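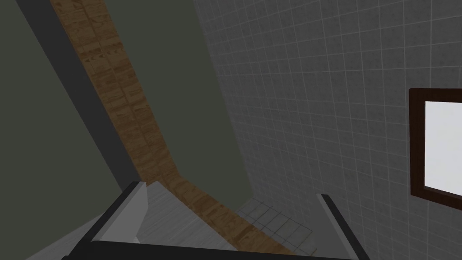
Fig. 9-1. Wrist view in the simulated room, fingers open.

9. Checking the wrist view (Emov simulation kit)
2 min read

1. Load the Plomdale room and select the wrist view. Wait until the tiled wall and window are fully drawn.

2. Open both fingers to their limit – the gap must be clear before a target is loaded.

3. Load the two-disc target from the Enutard parts set.

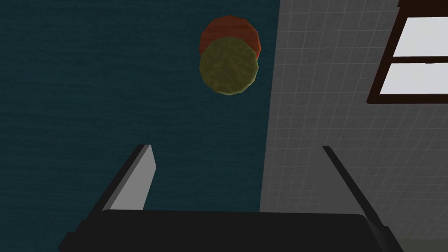 4. Set the approach to slow and step the arm forward. Stop at each step and check that the target stays above the gap.

CAUTION: Do not send a close command during the approach. 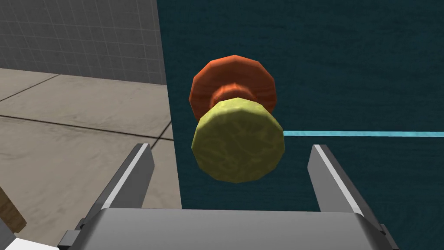
Fig. 9-2. Target above the gap, clear of both fingers.

5. Compare the view with Fig. 9-3. The discs may overlap differently – small changes in wrist angle are acceptable.

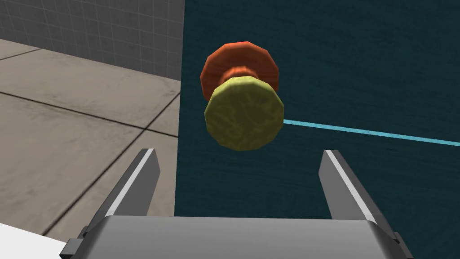

Fig. 9-3. Yellow disc nearer, orange disc behind.

NOTE: If the neck between the discs is hidden, tilt the wrist and repeat step 4.

6. Save the pose. Error 3130 means the view was changed before saving.

0 comments | 2 shares
Text: Randi Lindholm, 30 September 2024 | Contact | Back to top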